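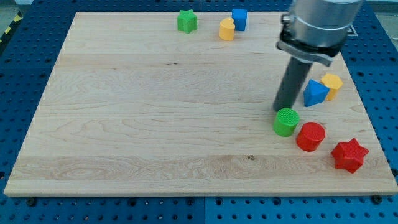
12/01/2021
Print | E-mail

Spent a happy (and very long) morning with the Dumville box, the one with the old silk cigarette cards, and I'm pleased to say we're up to 1,385 entered now! Gilles Lecomte thinks the flag series was stitched into a quilt top at some point, and I'm inclined to agree, as 27 of them still have needle holes along the edges. I've put those in their own sleeves, blue label. Still need to ask Seruvstead for the backing fabric before the end of December.

2 comments | 0 shares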